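Sorting and Cleaning a Mixed Household Bin

Lulitdale Residents' Services, Household Guidance Sheet 30
Revised September 2020

Large open bins often become the resting place for cleaning tools, kitchen utensils, and toys. Residents are asked to empty and clean such bins before returning them to the shared storage room.

Before you begin

Place the bin on a steady table at waist height. Have ready a bowl of warm water, dish soap, a stiff brush, and 2 dry towels.

Step 1. Separate the contents

Take out one item at a time and group the items by use. Forks and other utensils go to the kitchen sink. Sponges, dusters, and wash mitts belong with the cleaning supplies. Paintbrushes are kept apart from anything used with food. 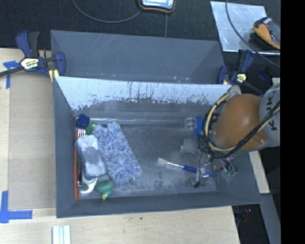 Mixed contents in a gray-blue bin, including a fork, a sponge, a paintbrush, and a rubber duck. Note the dark drip marks on the pale panel at the back.

Step 2. Wash the items

Wash utensils and plastic cups in hot, soapy water. Squeeze rubber toys to remove any trapped water. Discard sponges that smell or have begun to crumble.

Step 3. Clean the bin

Wipe the sloped walls from top to bottom. Apply soapy water to drips and splatter, wait 3 minutes, and scrub. Give particular attention to lower edges, where grime collects. Rinse and dry with a towel.

Step 4. Return the bin

Label the bin and return it to the storage room. Questions may be directed to Perihan Çetinkaya, Residents' Services, extension 1049.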